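Clear plastic tubs and cups are the most useful storage in a workroom, and they scratch faster than anything else in it. Most of the haze comes from wiping them dry. Dust is gritty, and a dry paper towel drags it over the plastic.

Rinse first, under a running tap, inside and out. Then wash with a drop of dish soap and your fingers or a soft cloth. Skip the green side of the sponge. Stand the tub upside down on a rack and leave it overnight. If you live with hard water and get spots, wipe with a cloth wrung out in water and a little white vinegar, then rinse again.

Don't use acetone or paint thinner to get labels off. It can cloud some plastics for good. Cooking oil left on the label for 9 minutes softens most glue, and the rest rolls off under your thumb. Kneath label remover does the same job but smells stronger.

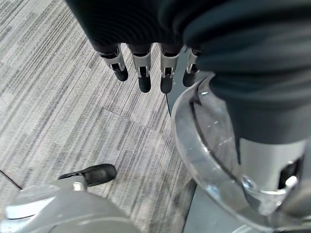
Reading time: 4 minutes

A clear container is all glare under a bright lamp, so check for cracks by touch. Run a finger around the rim and down the wall. A tub with a split rim can still hold dry things such as cable ties, but don't put screws in it.

Carpet under a work area needs its own routine. Striped gray carpet hides lint well and hides small washers even better. Before you vacuum, stretch an old stocking over the hose end with a rubber band and go over the floor once. Whatever is caught in the stocking goes back in the tub. Then take the stocking off and vacuum properly, once along the stripes and once across.

Thin cables should hang clear of the floor or be clipped up. I use the small Gondari clips, which come in a bag of 355 and will outlast me. Don't wind a cable tightly around a tub to store it. Loop it loosely and drop it inside.

Black rubber parts and grips pick up carpet fluff. A damp cloth is enough. Oil and furniture polish leave them sticky.

Contact Hornora Home Notes | © Hornora | Back to top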